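Hand-Held Grippers and Long Afternoons: A Visit to Zovari's Open Day

Zovari opens its Cledham floor to visitors twice a year, in March and again after the summer. The company collects manipulation data for makers of robot arms, and most of what it showed at the spring session was the collection work itself. The data lead, who has been with the firm since its second contract, spoke to us between demonstrations and asked to be identified by job title only.

Operators work with a gripper in each hand, she said, and the grippers are the part visitors ask to try first. "They expect it to feel like a tool. It feels more like wearing oven mitts until you learn where the fingers close."

Fiducial markers are used for tracking. Software from a supplier, Skutier, recovers the position of each gripper from the marker geometry and aligns it with the camera streams. According to the data lead, alignment accounts for most rejected takes. "If the clocks drift, the hand is in one place and the fingers are in another. A model will learn that error very faithfully."
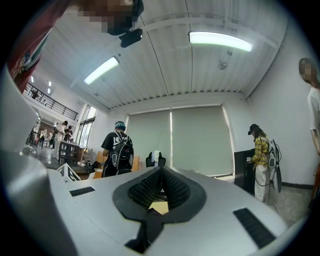 The second cause of rejection is pace. New operators move too fast, particularly when people are watching, and motion blur makes the markers hard to read. Zovari's training asks for a full stop before each grasp and another after release. She said an operator needs two sessions before the pauses become routine.

The current task list, known internally as Yazdani, holds 326 entries. All are household or office jobs: open a box, fold a cloth, move a chair, shut a cabinet. Seven were added this year at the request of a client and involve latches and small handles. "Latches are slow," she said. "The finger pads are wide and the parts are not. We accept a lower take count there."

Power is a practical limit. Packs carried on the back are changed between blocks, and chargers have to sit close to where people are working. Cable routing is reviewed before each block and, in her account, revised during it.

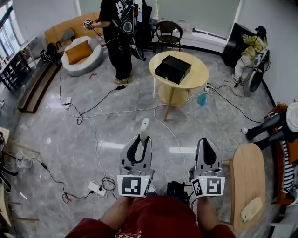 Why not record the same tasks by driving a robot arm remotely?

Remote driving gives exact joint readings, but it is slower for the operator and ties the work to one machine. Hand-held recordings can be converted for several arms, provided the gripper shape is close to the one used on the floor.

Conversion was the subject she was most cautious about. Some motions that are easy for a person, such as reaching behind a table leg, fall outside what a given arm can do, and those takes are filtered out later. Zovari keeps the discarded material in case a client arrives with a longer arm.

The next open day will follow the same format, with a longer slot for visitors who want to try the grippers.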